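Selling Lessons Between Classes: A Talk with Nurhan Tatlı

Nurhan Tatlı teaches third grade and sells the worksheets she writes for it. Her shop, Jiltance, has 444 items, most of them reading and spelling packs. We talked after school about pricing, sales and what she has stopped making.

She started with one phonics unit. "I had already written it for my own class," she said. "I put a cover on it and charged three dollars. The first month I sold 17 copies, and I was thrilled." 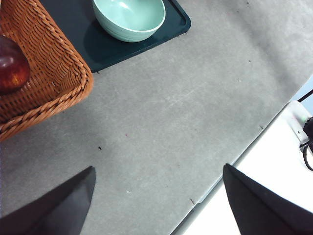 On bundles and discounts

Tatlı runs two sales a year and keeps them short. Her spelling bundle, Goh, holds more than 100 pages and sells best in August. "Teachers buy when they are setting up a room," she said. "In March they want one page for tomorrow morning."

She no longer makes holiday packs. They took weeks to draw – and sold for about five days.

Buyers who already own part of a bundle often write to ask for the rest at a lower price. She usually says yes. "It's a short email. They come back."
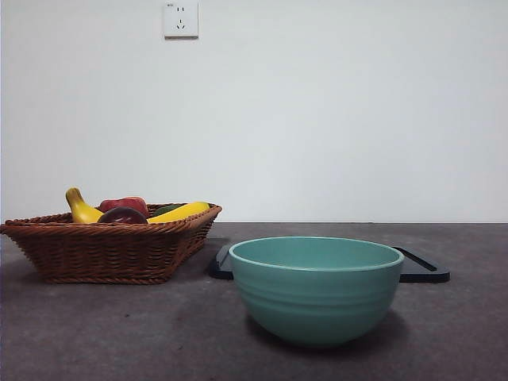

Zanen, November

The fall sale is over and Tatlı is fixing typos. A buyer found two in the Inent fluency cards, and the new file went up before school at 7:15.

Her next unit covers long vowels. She tests every page with her own students first. "If they ask me what the directions mean, I rewrite the directions," she said. The unit should be in the shop after winter break, at the same price as the last one.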